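In Defense of the Unfinished Biography

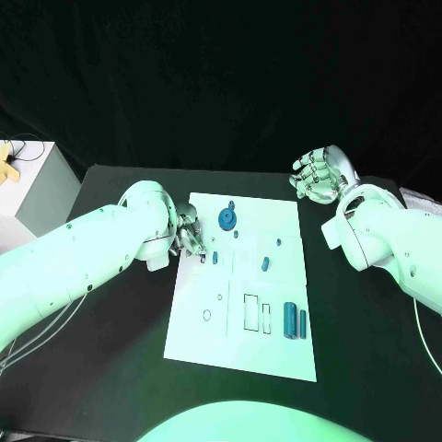 The first life of a writer I ever finished was Ettore Bianchini's book on the poet Despina Vlad, and I finished it mainly to see whether she would ever get out of school. She does, on page 215. By then I knew the name of her piano teacher, the price of her winter boots and the family's opinion of the boots.

Bianchini had been given the run of the papers at Kernstead, poor man, and he used all of them. Every laundry bill is in there. The poems get 43 pages, which he seems to have regarded as a digression.

I bring this up because Primo Bellini's new life of Vlad has been scolded for its gaps. It skips her second marriage. It loses track of her for six years and says so in one sentence. A reviewer called this "a failure of nerve," and I have been grumbling at the reviewer ever since, mostly while washing dishes.

What did she do in those six years? Bellini doesn't know. Bianchini didn't know either, but he filled some 20 pages with what she "must have felt" walking along the harbor in August. I have walked along a harbor in August. Mostly I felt hot.

Guesswork of that kind gets praised as sympathy. To me it reads like a man talking through a silence at dinner. Vlad burned her letters herself, in the yard, and I think a biographer might take the hint.

Bellini's book is short enough to read in a weekend, and it quotes the poems whole. I went back to them afterward, which I never did after Bianchini. I did price some boots.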